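1/ I want to write a few posts about my kitchen table. I have had it for two years and last month I finally did the surface again, with sandpaper and oil. Some of you asked how it went, so here is everything I remember. It will be a long thread, sorry in advance.

2/ First, where it comes from. I bought it second hand from a small furniture shop on Clendulby Street that was closing. The owner wanted the table out by the evening. I paid 44 dollars, and I carried it home with my neighbor in two trips, first the top and then the legs.

3/ On the bottom side there is a paper label with the name Đorđević, written by hand in blue ink. I don't know if this is the maker or a former owner. I asked in the shop and they also did not know. I left the label where it is.

4/ For a long time I thought the top was solid wood. Then I looked at the edge with a lamp and I saw that the lines on the surface do not continue down the side. So it is a thin layer of real wood on top of something cheaper. This is important if you want to sand, please check it before you start.

5/ How to check: look at the end of the board. With solid wood you will see the ends of the growth rings, like small arches. With a thin layer you will see a different material, and a line where the two meet. On my table the line was hidden under old varnish and I needed to scratch a little with my fingernail.

6/ I was afraid of sanding through. A man in the paint store told me to use only fine paper, to do it by hand, and to stop when the shine is gone. He was right. A machine would be faster, but on a thin layer one bad second is enough and you see the glue.

7/ What I used:
fine sandpaper, a cork block, a soft brush, two old cotton T-shirts, one small can of Harix oil in the clear version. Also a vacuum cleaner, which I forgot at first and I had dust in the rice for days.

8/ The old varnish was yellow, like weak tea. I did not know this until I removed it in one corner. I had believed that the yellow was the color of the wood. Under it the wood was very pale, almost like the inside of a bread.

9/ I sanded for three evenings after work. My arms were tired, but it was quite pleasant. Radio on, window open. I always went along the grain, never across. When the lines make a curve you just follow the general direction, you do not need to make the curve with your hand.

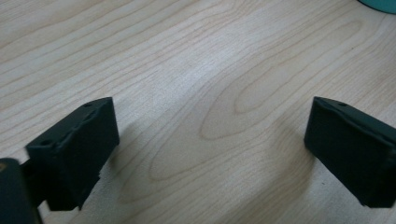
10/ About the grain, because I have read a lot about it since then and now I bore my family with it. The big pointed loops, one inside the other, are called cathedral grain in English. You get them when the board is cut flat through the log, so the knife or the saw meets the rings at a low angle.

11/ The long lines which run next to each other come from the parts where the rings are met more steeply. So in one board you can have both, loops in one part and bands in the other. I find this nice, it is like a map of where the cut passed through the tree.

12/ Somebody asked what kind of wood it is. I don't know. I posted this question in the Plovolow forum and I received 13 answers with five different trees. Ash and oak were the most popular. One person said it is impossible to tell without looking very close at the pores, and I think this person is the most reliable.

13/ Now the oil. The can says to put a thin coat and wipe off the rest after fifteen minutes. I put too much the first time. The surface stayed sticky the whole night and my sleeve left a print on it at breakfast.

14/ If this happens to you, don't panic. I put a few drops of fresh oil on a cloth, rubbed the sticky places and wiped everything with a dry T-shirt. In the evening it was good. The second coat I made very thin and I had no problems.

15/ Please be careful with the oily cloths! They can become hot by themselves and start a fire if you leave them in a pile. I put mine flat outside on the stones until they were dry and stiff. This is written on the can in very small letters, I would write it in very big letters.

16/ I chose the clear oil and I am happy with this. There was also a "honey" version and a "walnut" version. I tried the honey on the inside of a drawer and it looked exactly like the old yellow varnish. So I would have worked three evenings for nothing.

17/ The total cost, for the people who like numbers. I did not buy much, because I had the block and the brush already. A new table of this size in the shop where I looked was 206 dollars, and the top was a printed pattern. You can see it when the same knot comes again every half meter.

18/ By the way, printed patterns are not a bad thing. My mother has had a kitchen with laminate since I was a child, and it has survived six people and many hot pots. If you have small children or you don't like maintenance, I would even recommend it. You cannot sand it, but you also don't have to.

19/ Daily care, as I do it now:
damp cloth, then dry cloth. A little dish soap if there is fat. No sponge with the rough green side. Water rings I rub with oil on the same day. For hot things I have a cork mat, and I am learning to use it – slowly.

20/ Two things I did wrong, so you can avoid them. I did not sand the underside edge, and now there is a rough line exactly where my fingers go when I pull the table. And I started in the middle, where everybody looks. Start in a corner, where you can still learn.

21/ One question which I could not answer. In the afternoon the side near the window looks brighter than the other side, and the grain there almost disappears. I thought that I had sanded it more. Then I looked again in the morning and both sides were equal. So I suppose it is only the light, but I will watch it over the summer.

22/ A reader wrote that pale wood becomes darker from the sun with time, and that you should move the fruit bowl and the mats from time to time, otherwise you get their shapes on the table. I did not know this. I move them now when I clean.

23/ Another reader asked if it would be better to use wax. I have no experience with wax on a table. I used it once on a shelf and it felt lovely, but every glass left a white ring. Maybe I did it badly. If you have a wax table and you eat on it every day, please write to me how it is.

24/ The chairs are next. They don't match the table, they are much darker and one of them makes a noise when you lean back. I plan to start in June when I can work outside. First I must find out how to open an old glue joint without breaking the leg – if you have done this, tell me which glue you used after.

25/ Edit, 26 May 2025: I wrote in post 7 that I used one can of oil. It was one can for two coats on the top only. For the legs I needed to open a second one, and most of it is still there, so it will go on the chairs.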